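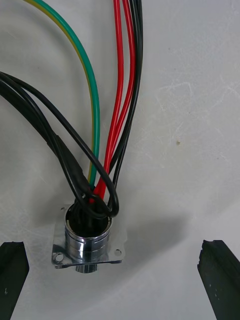
The Connector at the End of the Cable

By Wyn Beddoe
Oct 30, 2019

Most of what goes wrong with a machine goes wrong where a wire ends. The people who repair control equipment at Landeg will tell you that before you have your coat off. Motors wear out and boards fail, but a lot of the jobs that come through the door in Ernden are connector jobs, and the customer usually doesn't know it yet.

Landeg has been on the same street for 20 years. It has 6 people on the payroll. They rewire panels, rebuild cable sets, and test circuit boards for packaging plants, a dairy, two print shops, and anyone else within driving distance whose equipment is too old for the maker to care about. I spent two days there because I wanted to know what a cable repair costs and why.

The cost is mostly time. A round metal panel connector is a simple thing to look at. It has a barrel, a square flange with holes in it for screws, and a black insert in the middle where the wires go. The flange bolts to the wall of a cabinet. The cable stays on one side and the clean, dry part of the machine stays on the other. If the flange is loose, the barrel moves every time somebody pulls on the cable, and the wires inside take the strain.

A customer's cable set is looked over before anyone picks up a cutter. The technician follows each wire back from the connector and writes down its color and where it goes. The green-and-yellow one is ground and gets written down first. Red and black mean different things in different shops, so the list says what the wire does as well as what color it is. Landeg keeps these lists in binders. The one for the dairy is held shut with a bootlace.

Then the boards. A board that comes out of a cabinet gets set flat on a white table, with its own wires still attached if they will reach. The tall silver cans are capacitors, and they are the first parts anyone looks at on an old board. A bulging top means it gets replaced. A flat top means it gets tested anyway. Small plugs are checked next, especially the ones with thin wires in red, black, and teal, which are easy to tug out of their crimps when a board is lifted in a hurry. 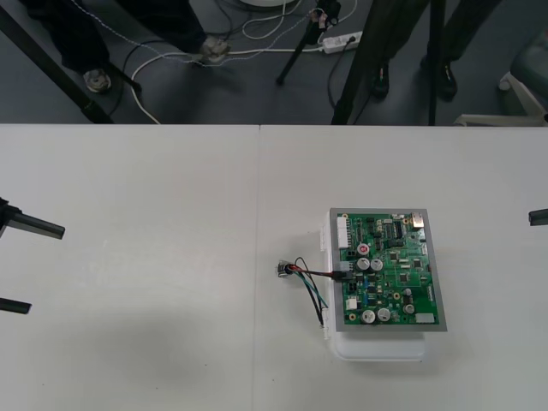 Why the tables are white

I asked about the tables. The old benches were dark brown, and a dropped screw could be gone for an afternoon. Now the rule is a pale surface, wiped down between jobs, with one job on it at a time. Parts from two customers never share a table. That rule came in one February, after a printer's relay went home with the dairy.

A pale table also makes it easier to judge the metal. Chrome shows scratches and dents, and a dent in the rim of a barrel can stop the other half from seating. Some marks are only cosmetic. Landeg will tell you which is which and will not charge you for a new shell if the old one still fits.

Routing the wires

A wire should reach its connector in a wide curve. The shop trains new people on this for longer than you might expect. 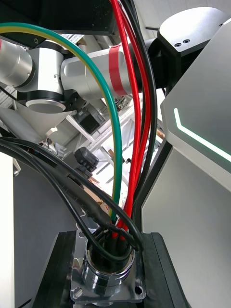
Thick cables are the stubborn ones. They want to go back to the shape they had on the reel, and if you force them into a tight turn they push against everything else in the bundle. The technicians lay the thick ones in first and let the thinner wires follow. The ground wire gets a little extra length. If the whole bundle is ever yanked, ground should be the last to let go.

Ties go on at the end. A tie put on too early locks in a twist, and then it has to be cut off and thrown away. One trainee told me she went through a bag of them in her first week and now hardly uses any.

What it costs

A rebuilt cable set at Landeg starts at $160. That covers stripping, new crimps, a continuity test on every wire, and a printed copy of the list. A new connector is extra, and the price depends on the type. The shop buys from Stastness and from Vulley, and keeps the common sizes in a drawer. 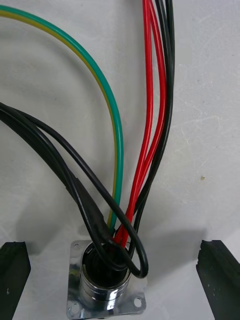 Some customers look at the bill and ask if they can do the work themselves. They can. The shop sells the parts over the counter and will lend out a crimp tool overnight against a deposit. It asks that you photograph the old wiring before you take anything apart, label both ends of each wire, and bring the machine's manual if you still have it.

A fair number of those customers come back with the cable in a shopping bag. The price is the same as it was before, and the job goes to the end of the line with the others.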